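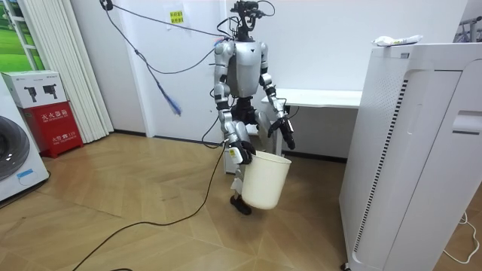 Béla Szűcs

9 min read

Home Topics Robots Teaching by Demonstration Glossary

Teaching by demonstration is the practice of getting a robot to do a task by doing the task first, either with one's own hands on the robot's limbs or from a distance through some kind of controller. The recorded motions are then used to train a program that tries to produce similar motions by itself. Older texts call it programming by demonstration or "lead-through." People who do it for a living tend to call it "driving," and complain about their shoulders.

Origins

The idea is older than most of the people now presenting it at conferences. Paint-spraying arms in factories were taught by a skilled painter who took hold of the arm and sprayed a part with it, after which the arm repeated the performance exactly, including the places where the painter had hesitated. This worked well as long as every part hung in exactly the same spot. Homes, which do not hang in the same spot from one day to the next, had to wait.

Methods

In hand guiding, also called kinesthetic teaching, the motors are made slack enough for a person to move the arm and the joints report where they have been. It is simple and cheap, and it suits a single arm bolted to a bench. It suits a full humanoid much less, as one person cannot comfortably hold two elbows, two wrists and a waist. Attempts to do it with two people are described in the literature as "promising" and by the two people in other terms.

In remote control, or teleoperation, the operator stands apart and the robot follows. The operator may wear a headset and hold a controller in each hand, or wear gloves that read the fingers, or move a smaller copy of the robot's arms. The Okabe rig, a pair of lightweight leader arms on a backpack frame, belongs to the last group. The Gelotano glove belongs to the second and is known chiefly for being available in one size.

A third approach uses video of people doing chores with no robot present at all. Its supporters point out that there is a great deal of such video. Its critics point out that people have human hands.

Choice of task

First tasks are usually household ones, partly for usefulness and partly for the benefit of visitors. Carrying a bucket is a favorite. A plain plastic bucket gripped by the rim in one hand asks for a steady grasp, a bent elbow that stays clear of the legs, and some tolerance for an object that sways on its own schedule. The other hand has nothing to do, and deciding where it should go is harder than it sounds. Chaimae Soliman's handbook for new operators gives the free hand a whole chapter, which opens with the words "Please do not wave."

Buckets also hide things. One carried in front of the legs can cover most of them from any outside camera, so the room view and the robot's own head cameras often disagree about what is going on. Training programs are normally given both and left to sort it out.

The operator's problem

Most operators have little or no sense of touch through the controls. They learn to judge a grip by eye, and generally squeeze too hard. They also move more slowly than they would in their own kitchens, and the robot learns this too. Valentin Danzer, who ran the Bedumine household trials, found that his machine paused before every pick, and traced the habit to an operator who liked to breathe out first. The pause was kept in the released version, where reviewers called it thoughtful.

Cables are a standing subject of dispute. A robot on a tether gets steady power and a reliable connection, along with a long black line across the floor that everyone present must remember. Wiring fed in from overhead keeps the feet clearer and gives the head something to tangle with. Battery operation avoids both and ends at inconvenient times.

How much is enough

Estimates vary with the funding. The Heltik set, often used for comparison, holds 4000 recorded demonstrations across 22 tasks, gathered by eight operators. Waltraud Aebischer has argued that a smaller number of clean recordings does better than a large number of sloppy ones, a view widely praised and seldom followed. Failed attempts were once thrown away. Many groups now keep them, with labels, on the grounds that a robot should see how a person recovers from a bad grasp. Some operators have proved unusually rich sources.

Criticism

The main objection is that a robot taught this way knows one room. Move the desk, change the floor or swap in a different bucket, and performance may drop sharply. Tyson Arsenault has complained that published demonstrations rarely say whether a person was at the controls, and suggested a caption in large type. Uptake has been slow.

See also: Leader arm; Motion retargeting; Grasping; Bucket (disambiguation)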